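Bavia Two-Finger Parallel Gripper: Notes From the Dellora Bench

Share this page 48

If you've been through the Dellora gripper section before, you know I like to live with a thing for a while before I put it up for sale. The Bavia parallel gripper got more of my time than most, partly because it kept surprising me and partly because I had a Dabbas wrist camera to try out at the same time and I wanted to see how the two got along. So this page is half product listing and half me rambling. The order button works either way!

What you get in the box: the gripper itself, a mounting plate, eight screws, one cable, and a download code for the simulation model. Two fingers, straight-line travel, electric drive. No air line, no compressor humming away in the corner, and if you've ever shared a small room with a compressor you'll know how happy that made me.

I started with the simulation model, because I'm lazy and because a crash in software doesn't cost me a set of fingers. The model loads cleanly in the controller package we sell (the Brostmont one, more on that below), and the joints came in with sensible limits already set. I've had models from other makers where the fingers pass straight through each other on the first close command, so I was braced for an evening of fixing numbers. I didn't have to touch a thing.

The first thing I do with any gripper model is put the view right behind the wrist and open the fingers over a bare floor. It's dull to look at, but it tells me how much the body is going to block. On this one the body takes up a good chunk of the lower view, and the gap between the fingers stays nice and clear.

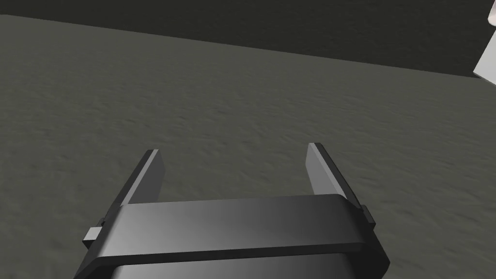
Wrist view in the simulator, fingers open, nothing to grab yet.

I ran that same view with three different grippers from our shelf, and the Bavia is the one I'd pick if your camera has to sit behind the hand. The flat fingers are thin enough that I never felt like I was peeking around a pair of planks. Our older Dellora hand is stronger, no argument, but its fingers are chunky and you lose sight of small parts right when you want to see them most.

Then came the real arm. I set up a pick-and-place loop with plastic bottle caps, a few wood blocks, and a bag of rubber feet I had left over from something else, and let it run while I did other work. I wrote down 3,682 closes before I stopped it, and I only stopped because I needed the arm for a customer. Misses? There were 48, nearly all of them on the rubber feet, which like to roll over when a fingertip brushes them. I put a strip of grip tape on the tips after that and the rolling calmed down a lot. (We sell the tape. I'd be silly not to mention it.)

A word on the Dabbas camera. Picture quality is great and the mount is a pain. You have to take the gripper off to reach the lower screw, and the first time I did it I had the cable on the wrong side and had to start over. Route the cable first, then bolt the plate, then the gripper. If you're buying both together, leave a note with your order and I'll put the bracket on for you before it ships.

The Brostmont controller is the easy part. It found the gripper on the first try, and the open and close speeds are on one screen with plain sliders. I would like a softer touch at the slow end. Even at the lowest setting, the fingers close a bit firmly for things like paper cups, and I squashed a few before I gave up and switched to plastic ones.

What I don't love: the screws that hold the fingertips on are tiny, and the wrench in the box is the kind you lose in carpet. And the manual shows an older version of the mounting plate, so ignore the drawing and go by the holes in front of you.

Who should get it? If you're starting out with a small arm, or comparing camera spots in simulation before you spend real money, I think you'll be very pleased with it. If you're lifting heavy metal parts all day, get the older Dellora hand and put up with the chunky fingers.

Price is $900 with the simulation model included. Camera and controller are sold separately. Orders in before noon go out the same afternoon.

8 comments

Related items
Dellora Heavy Two-Finger Hand
Dabbas Wrist Camera with Bracket
Brostmont Arm and Gripper Controller
Grip Tape for Flat Fingertips
Bavia Spare Fingertip Set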